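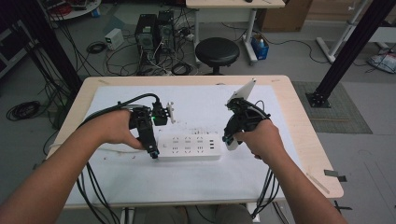
According to Darcy Goodwin, a power strip ought to be the last thing bought for a desk, once it is known what will be plugged into it. Most manuals on office wiring take the same line.

A power strip (also extension block, multi-way adaptor or, in older British use, trailing socket) is a row of electrical sockets in a single housing, fed by one flexible lead from a wall outlet. The housing is usually long and narrow, and white or black plastic is common. Many later types add USB ports, often grouped at one end, for charging telephones and other small devices.

Use

Power strips are found wherever there are more appliances than wall sockets, as at computer desks and workbenches. They may lie loose on a table or the floor, or be screwed to the underside of a worktop — an arrangement that keeps the lead out of the way but makes the switches harder to reach.

Safety

The total load must stay within the rating marked on the housing. Heaters and kettles should go straight into a wall socket. One strip should not be plugged into another. Crumbs and dust are best cleared away with the strip unplugged, using a dry cloth or soft brush. A lead that is cracked or feels warm should be taken out of use.

See also: Cable tidy; Surge protector; Wall socket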